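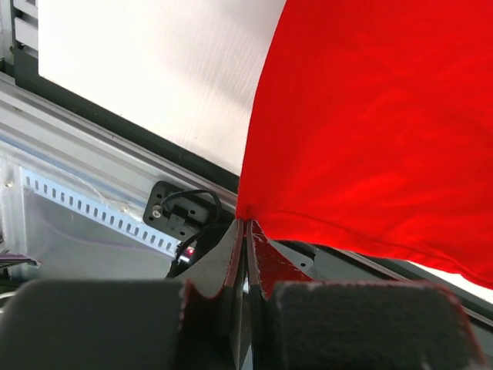 Que si los 2.000 metros van a alcanzar para algo o si vamos a acabar pidiendo dinero otra vez, preguntaba un comentario en el foro de accionistas, y llevo todo el día con la frase encima. La leí a las seis, con el café, antes de bajar a la plataforma. No contesté. No puedo contestar, firmé un papel que dice que no puedo. Pero me la sé de memoria.

La respuesta corta es que depende de dónde los pongas. La larga no cabe en un foro.

Noviembre y seguimos en Wornosex. El sondeo de ayer lo cerramos antes de lo previsto, la falla nos comió la recuperación a partir de la zona de óxidos y el perforista no quería seguir forzando. Tenía razón, creo. Yo quería 30 metros más. Él miraba la tubería, yo miraba la sección, cada uno con su miedo. Se quedó en tablas: cerramos, movemos la máquina al siguiente emplazamiento y si los ensayos salen decentes volvemos a reentrar. Si no salen, nos hemos ahorrado el disgusto y el gasoil.

Testificar hoy, toda la mañana. Cajas y más cajas. Andesita alterada, clorita, luego sericita, luego esa brecha fea con pirita fina que a mí me gusta y que en la oficina no entusiasma porque en la foto no brilla. Calcopirita poca, diseminada, algo en vetilla. He apuntado «trazas a moderada», que es lo que se apunta cuando no te quieres mojar. Luego lo he tachado y he puesto «trazas». Mejor quedarme corta y que el laboratorio me dé una alegría.

Llamada con Hotmont a mediodía. Mal sonido, como siempre, la mitad de la reunión con el «¿se me oye?». Quieren nota de prensa antes de fin de mes. Nota de prensa de qué, si no hay leyes. Propusieron hablar de «intersecciones visuales». Dije que no. Dije que no dos veces, la segunda con menos educación. Una descripción visual de sulfuros no es una ley, y el que la lee en su casa, el del foro por ejemplo, va a entender que sí. Luego llegan los resultados, la acción se va al suelo y la culpa es de geología. Ya lo viví en Hebden, otra empresa, otro cobre, la misma frase. No me apetece repetirlo.

Al final la cosa quedó en que sale un comunicado operativo: máquina en marcha, programa avanzando, muestras enviadas. Seco. Lo revisé después de comer y quité «excepcional», que se había colado en el segundo párrafo. También «clase mundial». Eso me lo devolverán puesto, seguro.

Las muestras. Esto me tiene más nerviosa que la prensa. El lote que mandamos el mes pasado sigue en cola en el laboratorio y no dan fecha, dan «próximamente». Uno de los blancos del lote anterior salió con cobre y eso no puede ser, un blanco es un blanco. O contaminación en la preparación o alguien cambió una bolsa. Pedí que repitieran ese tramo entero, se quejaron, insistí. Lo van a repetir. Mientras tanto no meto esas leyes en la sección aunque me lo pidan de rodillas. Y el estándar alto, el que debería ir clavado, raspa el límite por abajo. Dentro de tolerancia, sí. Pero raspa.

Josus se cayó otra vez a media tarde. La base de datos de sondeos, la que nos iba a ahorrar el excel. Tengo el excel, claro. Lo llevo en paralelo desde el primer día y no se lo digo a la oficina. Cuando volvió faltaban las densidades de la mañana, las metí a mano, y al meterlas vi que en un tramo había puesto el peso sumergido en la columna del seco. Error mio, no del programa. Así que bueno, la caída sirvió para pillarlo. Igual tengo que revisar las de la semana pasada. Igual no, tengo que revisarlas.

Lo de los metros, vuelvo. El programa son 2.000 y está repartido entre 3 blancos, y eso es lo que yo no habría hecho. Lo dije en su momento y consta en el correo. Tres blancos con lo que tenemos es picar un poco en cada sitio y no saber nada de ninguno. Yo lo pondría casi todo en el norte, debajo de la anomalía de cargabilidad, donde el suelo además da molibdeno. El sur es una mancha bonita en un mapa. El central ya lo han perforado otros hace años y no encontraron más que agua. Pero la presentación a inversores tiene tres círculos rojos y hay que perforar los tres círculos rojos. Así se decide, a veces, dónde se hace un agujero.

Y sí, vamos a acabar pidiendo dinero. Eso lo sabe cualquiera que lea el último trimestral, está la caja, está el gasto mensual, se divide. La ampliación vendrá con resultados o sin ellos. Con resultados será menos dolorosa. El del foro hizo la división y le dio lo mismo que a mí, por eso me picó tanto la pregunta.

El camino de acceso fatal, el camión cuba subió tarde y la máquina estuvo parada esperando agua. Espera que cobran, naturalmente, está en el contrato, tarifa de standby. Apuntado en el parte. Discutido con el supervisor – él dice que la espera es nuestra, yo digo que el camión es suyo. Los dos tenemos un párrafo del contrato que nos da la razón. Mañana más.

Visita del ganadero de la finca de abajo, por lo de la cancela. La dejamos abierta y se le pasaron las vacas. Perdón pedido. Va un cartel nuevo y va una charla en la reunión de turno, porque un permiso de acceso cuesta meses y se pierde en una tarde. El hombre muy correcto. Preguntó si hay cobre. Le dije que estamos mirando. Me contestó que eso mismo le dijeron a su padre.

A las ocho, sección norte otra vez. Si la brecha buza como creo, unos setenta grados al este, el sondeo de ayer la cortó arriba y de refilón, y lo bueno estaría más abajo, justo en los 30 metros que no hicimos. Si buza al oeste, la hemos pasado entera y lo que hay es lo que hay. Las medidas en testigo orientado no me resuelven nada, la mitad del tramo está roto y la marca de orientación se pierde en la falla. Dibujé las dos versiones. La del este me gusta más y por eso no me fío.

Pendiente: densidades de la semana pasada. Reclamar al laboratorio, con fecha, por escrito. Cinta para las cajas. Pedir más estándar de ley media, quedan pocos sobres. Mirar si el emplazamiento sur se peude correr un poco hacia la loma sin volver a pedir permiso ambiental. Contestar a Hotmont lo del mapa, que quieren la escala en otra esquina.

Se va la luz del generador a las diez y son menos cinco. Lo del buzamiento lo miro mañana con la cabeza fresca, antes de que muevan la máquina.

Noviembre
Por: la geóloga de Wornosex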